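The Case for the Small Oven

When we moved into the apartment on Mumberg, the full-size oven was the feature the rental agent talked about most. It has 13 settings, and in more than three years I have learned two of them. Most of what we eat that needs baking now goes into a toaster oven on the counter, and I have come to think most small households should cook this way.

My argument begins with the amount of food. There are two of us, and on a busy night it may be only one. A big oven has to heat a space meant for a turkey before it can do anything for a single pan of fruit or a couple of potatoes. We wait for it, the kitchen gets warm, and the result is a dish that covers a quarter of one rack.

My neighbor Lemlem Beyene disagrees. She bakes for a family of six and says a toaster oven is a machine for people who don't cook. I understand why she feels that way. If I had to make three trays of anything at once I would use the big oven too, and I do use it in October, when my brother's family comes to stay. But that is one week of the year.

The dish that changed my mind was baked fruit. You lay the slices in a foil tray so they overlap, spoon over some syrup, and put the tray in until the edges take on color. It is a good dessert for very little work, and I would never have turned on the big oven for it.

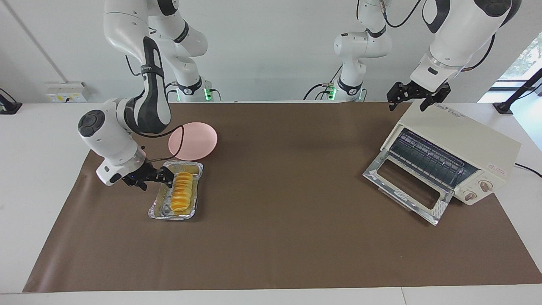

Sliced fruit or anything else that lies flat suits a foil tray and a countertop oven.

Foil trays deserve a word, because people look down on them. They are light, they fit, and a small one holds enough for two. They also bend if you pick them up by one side when there is liquid in the bottom — I have cleaned syrup off the floor more than once. Use both hands, or slide a flat pan underneath. Ours get washed and used again until they spring a leak.

The other complaint I hear is about counter space, and it is a fair one. A toaster oven takes up room, and the door needs more room in front of it when it folds down. You also need somewhere to set a plate. We gave up a bread box and a knife block to make ours fit, and I don't miss either. A mat under the whole area helps with crumbs and drips.

What I would not do is buy the largest model in the store. Wondimu Negussie, a friend from work, bought one that holds a 14-inch pizza, and it now fills the only good stretch of counter in his kitchen. He could have kept using the oven he had. A small one that fits a single tray is enough for the cooking I am talking about, and the big oven is still there for the rest.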